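Nultport Help Community
Posting and Scheduling

How to find my own old posts when the search shows only the recent ones?

Posted by Latifa Tazi, June 2026

Hello everybody. I manage the account of a small shop in Perness and I have posted there for four years. The shop owner asked me to collect all the posts where we spoke about the summer market, so she can use them again in August. I thought it would be easy, but when I write "market" in the search box of Nultport, I receive only the posts from the last months. The older ones exist. If I scroll my profile for a long time I can see them.

What I tried already: I put the word in quotation marks, I logged out and logged in again, and I searched from the phone and from the computer. The result is the same on both. In total the account has 617 posts, so scrolling is possible, but I would like to avoid it. Also many of our older posts have a picture and nearly no text, and I don't know how the search treats these.

Is there a limit for the search, or do I have a wrong setting? Thank you in advance for your help.

3 replies

Wael Erraji
Member

Same for me. I use the scroll. Press the End key many times and go drink a coffee.

Manaia Ellery
Regular contributor

Hello Latifa, your setting is probably not wrong. The normal search box on Nultport looks only in the newest 400 posts of an account. To go further back you must open the full search. On the computer, click on the small arrow at the right side of the search box and choose "Search all dates". On the phone this choice is inside the Filters menu, at the very end, and it is easy to miss.

When the full search is open, write your account name in the "From" field and leave the "To" field empty. Then put the start date and the end date. I recommend to search one year at a time, as the list becomes slow when it is long. If you want "market" or "fair" in the same search, write the word OR between them in capital letters. With small letters the search will look for the word "or" also, and you will receive almost nothing. 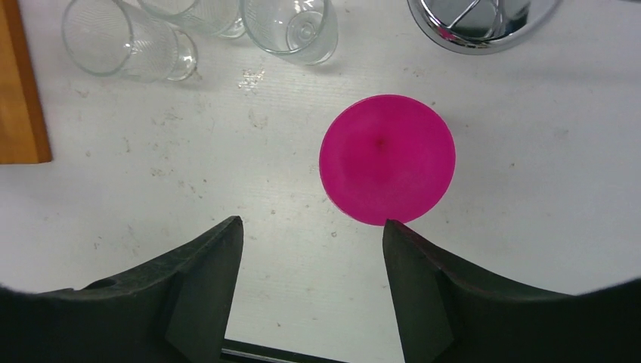 About the posts with a picture and little text, the search reads three places: the text of the post, the tags, and the picture description, if you filled it. It does not look at the picture itself. For a post with only a photo and the words "New today!", you will never find it with a normal word. What I do now is to write a short plain description each time, with the color and the shape first, for example "flat round magenta disc on a white table". Later I can search "magenta" or "disc" and the post comes immediately. You can add descriptions to old posts too. Open the post, choose Edit, then Picture details. The date of the post doesn't change, and your followers don't receive a new notice.

When you have found the market posts, save them in a collection, so you don't need to repeat the search next year. A saved search is a different thing. It remembers your words and dates but not the posts.

Latifa Tazi
Original poster

Thank you Manaia, I found the arrow. With "Search all dates" I have now the posts from the first two summers also. The OR was important, because in the first year we wrote always "fair". I will start to fill the picture descriptions for the old ones, little by little.

One more thing, if somebody knows: can I share a collection with the owner without giving her my password?

Agathe Gaillard
Member

Yes, open the collection, then Share, then "View only". She needs to have her own account, a free one is enough. I did this with my colleague in Birkport and she could see all the posts, but she could not delete something by mistake. The link stops to work if you change the name of the collection, so choose the name before you send it.

2 people found this helpful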